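**Matte white vs. satin for a copy table**

**plutow_dan:** Repainting my copy table. Satin reflects the lamps at 40 degrees. Is flat white worth the scuffs?

**burkimley:** Yes. Flat, 2 coats, sand with 400 between.

**scheon:** Disagree on the grit. 400 leaves it too slick for flat paint. Stop at 220.

**burkimley:** Never had one peel.

**scheon:** The finish won't fix shadows either. One lamp gives you this:
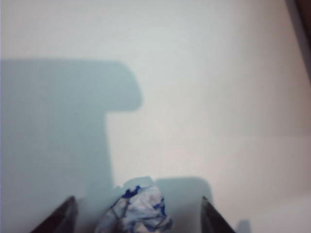 *Pale white surface, blue-gray shadow on the left, soft edge.*

**plutow_dan:** OK, flat white and a second lamp. Grit still undecided.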